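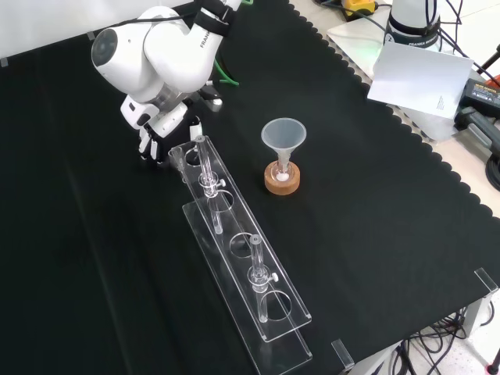 Softened water at my kitchen tap tests harder than it should, and the result changes from one sample to the next. The house is on a private well. The softener is a Clurnatier single-tank unit with a metered valve, set to regenerate every 2,000 gallons. I test with the Winel drop kit, the kind where the sample starts out red and turns blue at the endpoint, one drop per grain. To compare samples side by side I work with a clear acrylic rack that has four round holes in the upper plate, on a black cloth, one tube per hole. Samples drawn on the same evening have come out at 4 grains and at 6 grains. The dealer says anything over one grain means the resin is finished and quoted me for a new tank. Before I pay for that I would like to know whether the test can be trusted.

Other things I have checked: there is salt in the brine tank and no bridge that I can find with a broom handle. The bypass valve is fully in the service position. The handheld TDS meter reads 600 ppm before the softener and the same after it, and the dealer took this as further proof. Raw well water goes past the end of the scale on the kit, so I don't have a good number for it. The control head was programmed by the previous owner.

Is the spread between samples normal for this kind of kit, and does the TDS reading mean anything?

Posted by Danuta Domański, 2/21/26

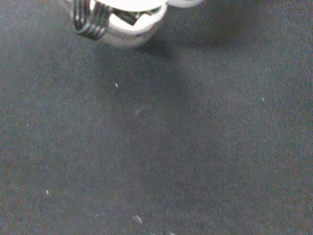
Trostside Well Owners Club, Water Treatment Section

Replies

Abdul-Rahman Darko

Taking the TDS reading first. A softener trades calcium and magnesium for sodium. The total dissolved solids stay nearly the same, and a conductivity meter can't tell one ion from another with any precision. The same number on both sides is what you should see on a working softener. It is also what you would see on a dead one. The reading carries no information about hardness and you can drop it from the discussion.

On the drop kit, a two-grain spread between tubes is more than it should give. The usual sources of error are these.

Sample volume. The drop count is only valid at the fill line. If you fill by eye across several tubes, set each tube upright on a level surface and read the bottom of the meniscus. A tube that is overfilled by a third will read a third too high.

Drop size. Hold the bottle straight up and down. A tilted bottle gives smaller drops and a higher count. Wipe the tip between tubes. Let the first drop fall into the sink.

Endpoint. The change runs from red through purple to blue, and the purple stage is where people disagree with themselves. Your black background makes this worse. Put a sheet of plain white paper behind and under the tubes and use daylight if you can. Stop when the next drop produces no further change, and don't count that drop.

Mixing. Swirl after every drop and wait a few seconds. The reaction slows down in cold water, so well water straight from the line will lag. Let the samples come up to room temperature first.

Carryover. If a tube held raw water earlier, rinse it several times with the water you are about to test. A small residue of very hard water will show up in a soft sample.

For the raw water, dilute it. Mix one part well water with three parts distilled water, test the mixture, and multiply the result by four. Run the distilled water alone as a blank. It should turn blue on the first drop.

Then sort out the sampling point. Draw one sample at the softener outlet, or the closest tap downstream of it, and another at the kitchen tap. Run the water first until the line is flushed. Many kitchens have a cold tap that was left on the hard side on purpose, or a mixing faucet that lets hot and cold cross over. If the outlet reads zero and the kitchen doesn't, the resin isn't the problem.

If the outlet also reads hard, look at the programming before the resin. Take the rated capacity in grains at the salt dose the valve is set for, and divide it by the compensated hardness. Compensated means raw hardness plus an allowance for dissolved iron and manganese; the allowance is given in most softener manuals. The quotient is the gallons you can treat between regenerations, less a reserve. If it comes out well under 2,000, the unit is running past exhaustion at the end of each cycle. The fix is a setting.

Start a manual regeneration, let it finish, and test the outlet straight afterward. A clean zero that holds for part of the cycle points to the meter setting. Hardness right after regeneration points to a valve seal, a blocked injector, a cracked riser tube, or fouled resin, in that order of cost.

You can also watch the brine tank during the draw stage. Mark the water level with tape. If it doesn't fall, no brine is reaching the resin. Cleaning the injector on that style of valve takes a screwdriver and a toothpick.

krajewska_rd_well

Had the same model. Mine was the injector. Packed solid with orange gunk. Cleaned it, ran it twice, soft water again. Don't buy the tank yet.

Also try a fresh bottle of reagent, mine had been in the garage since June and gave silly numbers.

Danuta Domański

White paper and room-temperature samples brought the tubes to within one drop of each other. The kitchen tap and the softener outlet now agree, so there is no crossover, but both are still above zero. The blank went blue on the first drop. The diluted raw sample gave a usable number for the first time, and with the iron allowance added the 2,000 gallon setting is far too high for the capacity printed on the label. I have lowered it and started a manual regeneration. The brine level is marked with tape.

Abdul-Rahman Darko

Test the outlet again after the cycle and once more just before the next one. Write down the meter reading each time. If the late sample is the only hard one, lower the setting one more step.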